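Review: the Hirkside cell kit, after a few weeks of setup and fiddling
Posted 2022-09-18

I've been meaning to write this up since the day I finally got the Hirkside cell to pick something up without me hovering over the stop key. It's a simulated workcell, so there are no crates to unpack and no bolts to lose, and I went in thinking I'd be done in an afternoon. Ha.

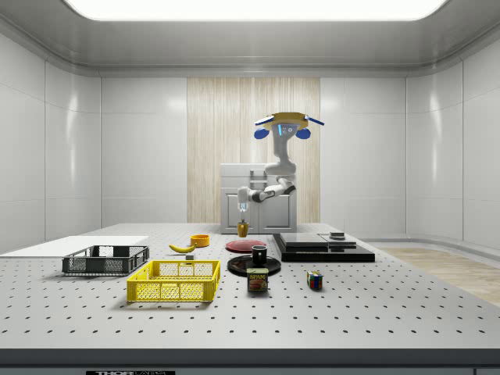 My version is the full bundle, which cost me 640 dollars for the year. You get the room, the robot, the breadboard table and a folder of household props, and you arrange them yourself. I've set up a couple of these packages before (Givero for a class, and an older one I'd rather forget), and this is the first where the table felt like a table to me. The hole grid isn't just painted on for looks. Turn on snapping and every prop base lands on a hole, so when I wreck my layout I can type the same positions back in and get the same layout. I use that constantly.

Installing it was fine. The download is big, the license check is annoying, and the first launch sat there for 58 minutes building its caches while I made soup and swept the kitchen. It only does that once. Later launches are quick enough that I don't wander off.

Then you get to calibration, and I have complaints! The wizard has you bring the gripper down over a small target, fingers pointing straight at the table, and nudge until the readout goes green. I use the little yellow cup, because it's narrow enough that a bad offset shows up right away. With a plate you can be sloppy and never know it. The wizard asks for nine poses. At pose six mine kept throwing "joint limit near" and quitting back to the start, with none of the earlier poses saved. I did that four times and said some things out loud.

Adi Liew on the user forum had the fix. The default elbow preference is set for a robot mounted lower than the one in this bundle, so you go into the arm profile, flip the elbow preference to "high" and restart the wizard. All nine poses went through on my next try. Why that isn't the default in a bundle that ships with its own robot, I couldn't tell you, but thank you, Adi.

Fingertips are the other thing to sort out early. Contact friction starts way too low, and my first mug attempt was like watching someone pick up wet soap. I raised the fingertip value a bit at a time, testing on the mug and then on the Spam can, and stopped when both stayed put through a lift. Don't crank it all the way up. I did, and the cup stuck to one finger and came along for the ride when the gripper opened.

My props are more spread out than the starter layout. I've got the two baskets off to the left with the banana and the bowl near them, plates in the middle, and the black slabs on the right. If you're copying that, check the reach preview before you save. It draws a shaded patch on the tabletop, and anything outside it will fail in a way that looks like a grasp problem. I lost a whole evening to a Rubik's cube that was a finger's width too far out.

Upkeep is lighter than I expected, but there is some. The contact log never trims itself, and once mine passed 1569 entries the viewer started stuttering whenever the arm moved. Clear it from the maintenance tab (export first if you care about it). I also redo a short three-pose check after every update, after the last one quietly reset my tool offset and had the gripper closing on air just beside the cup. Save your arm profile somewhere outside the program folder too. Updates overwrite it and don't ask.

Support was mixed. My first ticket got a canned reply about graphics drivers. The second went to Nga Ung, who read my log, found a duplicate collision shape on the black plate and sent me a corrected file the same day. That cured the weird little hop the mug did every time the cell loaded.

Looks-wise I'm happy. The big ceiling light gives everything an even, bright look, though the glossy walls do cost you some speed on an older laptop. Reflections can be switched off under display, and I leave them off for long runs.

Would I buy it again? Yeah, I think so. If you only want to watch an arm move around, Givero is cheaper and you'll be running sooner. If you want to mess with offsets and contact settings and see what they do, I like this one a lot more. Four stars from me, and I'd bump it up if they fixed the wizard so it saves as you go.

Next on my list is getting the banana into the yellow basket without it rolling. If anyone has a grasp preset for that, please post it in the comments!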